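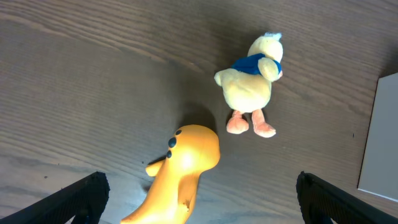 5.3 Analyse d'une défaillance récurrente : la fermeture prématurée de la pince

Nous aurions aimé pouvoir consacrer cette section aux seuls progrès de la politique Eltard, mais il nous a semblé plus utile, pour les équipes qui voudraient reprendre notre dispositif, de raconter avec un peu de patience ce qui a mal fonctionné pendant la campagne de mars. Sur les 694 essais de saisie retenus après nettoyage des journaux, 30 se sont soldés par un arrêt de protection du bras, et presque tous présentaient la même signature : les doigts se referment alors que l'objet visé se trouve encore au-delà de leur extrémité, le bras poursuit sa descente, et l'un des doigts vient buter contre la table ou contre le flanc de l'objet.

Le défaut nous a d'abord paru mécanique. La pince Plalosby avait déjà beaucoup servi, et nous soupçonnions un jeu dans la transmission – hypothèse commode, il faut l'avouer, puisqu'elle nous dispensait de rouvrir le code. Le remplacement des deux doigts et un nouvel étalonnage n'ont pourtant rien changé à la fréquence des arrêts. C'est en relisant les séquences de la caméra de poignet que nous avons commencé à comprendre. Le module d'estimation de distance, repris sans modification de la bibliothèque Ternau, s'appuie sur le contraste local entre l'objet et son support. Or l'ombre portée d'un objet sur un plateau de bois sombre forme une tache aux bords diffus que le module rattache volontiers à l'objet lui-même. La silhouette estimée s'agrandit d'autant, l'objet est jugé plus proche qu'il ne l'est, et l'ordre de fermeture part trop tôt.

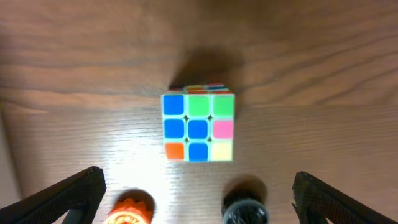
Figure 7. Vue de la caméra de poignet, pince ouverte, avec un cube de type Rubik sur le plateau de bois. L'ombre du cube s'étend au-dessus de lui ; un reflet vif éclaircit le bois dans la partie inférieure gauche. Deux petits objets, l'un orange et l'autre noir, apparaissent flous au premier plan, entre les doigts.

À cette première cause s'en ajoute une seconde, plus discrète et qui nous a coûté bien davantage de temps. Lorsqu'un objet secondaire se trouve très près de l'objectif, il sort de la plage de netteté et ses contours s'étalent. Le module lui attribue alors une distance instable, qui contamine par lissage spatial celle de la cible voisine. Les reflets aggravent encore les choses : dans les zones surexposées, le veinage du bois perd de son contraste et le plan de la table, qui sert de référence, s'en trouve mal ajusté. Prise isolément, chacune de ces perturbations reste tolérable ; leur combinaison suffit à franchir le seuil de fermeture.

Du point de vue de la sécurité, l'épisode nous a aussi appris quelque chose d'assez embarrassant sur notre propre chaîne de commande. La limite d'effort était vérifiée avant l'envoi de l'ordre de fermeture, mais non pendant la descente qui l'accompagnait, si bien qu'il s'écoulait jusqu'à 400 ms entre le contact et l'arrêt effectif du bras. Nous avons donc déplacé cette vérification dans la boucle interne du contrôleur Rodrigues et interdit tout mouvement vertical tant que la position des doigts n'est pas confirmée.

Une nouvelle série de 600 essais, menée avec les mêmes objets et sous le même éclairage, n'a donné lieu à aucun arrêt de protection. Il subsiste des saisies manquées, notamment sur les jouets en matière souple, dont la déformation au contact n'est pas modélisée ; nous y revenons dans la section 5.4.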